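Home » News » Open day at Gakari shows robots to the neighbours

Open day at Gakari shows robots to the neighbours

Sep 11, 2019

The company Gakari opened the doors of its test hall in Gurnberg to the public for the first time. Visitors came from the town and from the villages near it, and many families used the chance to see what is done inside the grey building behind the railway station. In total 751 people signed the guest book at the entrance.

Gakari makes arms and grippers for small workshops. The firm moved to Gurnberg in June of last year and has 60 employees at present. Until now the neighbours knew it mostly from the delivery lorries, which has led to some complaints about the traffic in Rarkau Street. The open day was also meant as an answer to these complaints, and there was a table near the entrance where the residents could write down their questions and wishes. The question written most often was about the hours of delivery in the morning.

The programme started at ten o'clock with a short welcome by Ramiro Arroyo, who leads the test hall. He thanked the town for its patience during the building works and explained the rules of the day. Visitors were asked to stay behind the yellow line on the floor when a machine was working, and to leave bags and umbrellas in the cloakroom. Small children had to hold the hand of an adult.

"We are not a museum," said Mr Arroyo. "On a usual day the hall is quite loud, and many things which we try do not succeed at the first attempt. I would like that the people see this also."

After the welcome the guests were divided into groups and went to the four stations in turn. At the first one they could see how a broken cable is found and replaced. The second showed the store for spare parts, and the third was a work bench where young visitors could put together a simple gripper from a kit and take it home. There were 200 kits prepared, and the last of them was given away before two o'clock. The firm noted the addresses of the children who came too late and promised to send them a kit by post.

Most of the interest went to the fourth station, where the arms were shown in motion. A small camera at the wrist of the robot sent its picture to a large screen on the wall, so that the visitors in the back rows could also follow the work from near. On this screen one could see parts which are normally difficult to look at from the yellow line: the narrow gripper fingers with their black pads, the metal shaft, and the black rubber bellows with its folds above it. 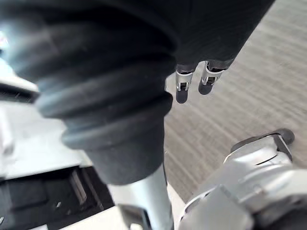
Questions from the public

Paora Mudgway, a technician at the fourth station, answered questions for the whole day. She told the visitors that the bellows is the part she is asked about most, as many people think that it has to do with air or with breathing. Its task is much simpler, she explained. It keeps dust and small chips away from the moving metal and can fold and stretch when the shaft goes up and down. When it gets a crack, it must be changed, and with some practice this takes less time than drinking a coffee.

A retired carpenter wanted to know why the pads at the fingers are soft. Ms Mudgway let him hold one in his hand. With bare metal, she said, a smooth part can slip away, or it gets scratches and the customer sends it back. The pads wear out quickly and are changed often. A box of used ones was passed through the rows, and some of the children asked if they could keep one.

Other visitors were more worried about work places. A mother of two asked whether such arms would take away jobs in the joineries of the region. Mr Arroyo answered that the customers of Gakari are mostly workshops which search for staff and do not find it, but he also said that he could not promise anything for other firms. The discussion became rather lively at this point, and it had to be continued outside so that the next group could come in.

Pupils show their own project

In the afternoon a class from the Paredes school presented a project on which it had worked since spring. The pupils had written a program which lets a small arm sort wooden blocks by size. The first run went well. During the second one the arm stopped in the middle of the movement and the program had to be started again, and the audience gave a big applause when the last block was finally in its box. The class will be allowed to use the test hall for two afternoons in each month until the summer holidays.

The school is looking for a second group of pupils for the coming school year. Previous knowledge is not required. Parents can get the registration form at the school office.

Drinks and cake were sold in the yard by the parents of the class. The money goes to the class trip. Because of the good weather the tables stayed full until the evening, and the closing was moved from five to half past five.

Next visit only with registration

Gakari is planning to repeat the open day next year, but the date is not fixed yet. Before that there will be guided tours for small groups in the test hall. They last for one hour and are free of charge. Children can take part from the age of ten. The visitors should wear closed shoes, and there is no lift to the gallery on the upper floor.

It is necessary to register at the reception of the company, in person or by telephone. Groups from schools and clubs are asked to name a contact person and to say in advance if they would like to see the arms in motion, so that a technician can be present. The firm also asks visitors to come by train if possible, as the car park behind the hall remains reserved for deliveries. The way on foot from the station is marked with signs.

The answers to the questions which were left at the entrance will be put up on the notice board in the town hall.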